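Okay, I read the whole Sidalero School anniversary booklet so you don't have to. It's 89 years this February, apparently. I have questions.

First one: 89? Who throws a gala for 89? I was told the 90th is "being kept for something bigger." The tickets for this one already cost more than my first car payment.

The booklet says the school opened with 2 classrooms above the Tretberg bakery. Page 6 says it opened in a church basement. Both pages are signed off by the alumni office. Pick a floor.

It also says 1,724 graduates "and counting." My own class isn't in the list at the back. Neither is the one before us. So I'd like to know what we're counting.

Enikő Mészáros taught fourth grade there for most of my childhood and she gets one line. One. The new gym floor gets a page and a half.

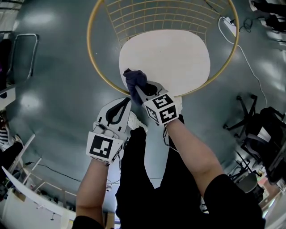

And the Esomel Wing. Big thank-you spread, lots of ribbon. I walked through it at the open house at 4 in the afternoon and half the doors were locked. When I asked what's taught in there I got "flexible learning." Flexible how? Got a smile for that one.

They're hoping for up to 4,000 people at the parade and Mass. The parish lot holds maybe sixty cars on a good day, and Major Street is one lane right now. I've seen no parking plan. If there is one, please post it and I'll shut up about it.

Tamás Rácz replied that I should "just enjoy the celebration." Tamás, I'm going. I bought a ticket. I even bought the mug. I can go and still want the dates to match.

What I would pay for: a real history. Ask the retired teachers while they're around to ask. Print the lean years too, the year the upper grades got merged and half my street switched schools. That's missing completely. The booklet jumps straight from the second principal to the new logo.

If you graduated from Sidalero and can't find your name in the back, tell me your year. I'm making a list and I'm sending it to the office before they print the second batch.

Two replies already, both from my year. Great.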